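March
By the Alla Toy Library

Block sets get a new sorting system

The wooden building blocks are the most borrowed thing on our shelves and the slowest to check back in. Over the winter we merged the old Griltis sets with a donation from the Te Moana playgroup, and for a while everything went home in whatever bag was handy. Sets came back mixed, and the arches always seemed to end up in one family's bag and the long pieces in another's.

Starting this month, blocks are sorted by color and no longer by set. Each color has its own plastic bin, and the bins go out in groups. Members can take up to 12 bins on one card, for 8 weeks at a time. Plain wood pieces count as a color. Triangles, cubes and arches stay in the bin with the rest of their color, so please don't sort by shape when you pack up at home.

Sorting is done on Thursday mornings on the big table, one color at a time. The purple goes in first.
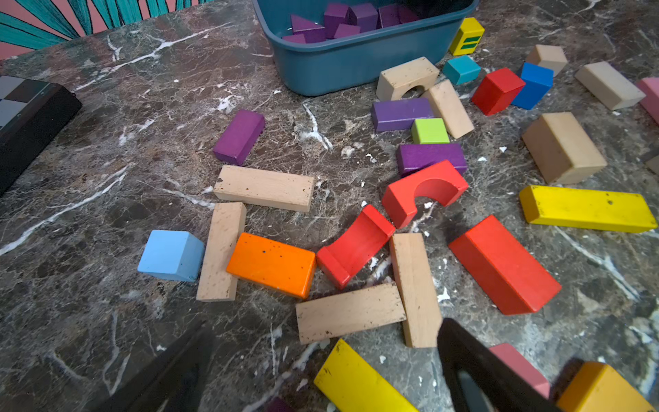
A member wrote in to say that her children had never cared about color and only wanted enough arches to build a bridge, and asked whether there could be one bin with nothing but arches in it. We have talked it over and will try a single arch bin through the spring, made up from spares. It can be reserved at the desk like any other item.

A few reminders on returns. Wipe blocks with a damp cloth and let them dry before they go back in the bin. Do not soak the plain wood ones. If a piece is chipped, put it in an envelope and hand it in separately. There is no charge for a lost block, but tell us the color and shape so we can look for a match in the spares.

The board games are still on the Perkum shelf by the door and are borrowed on the same card.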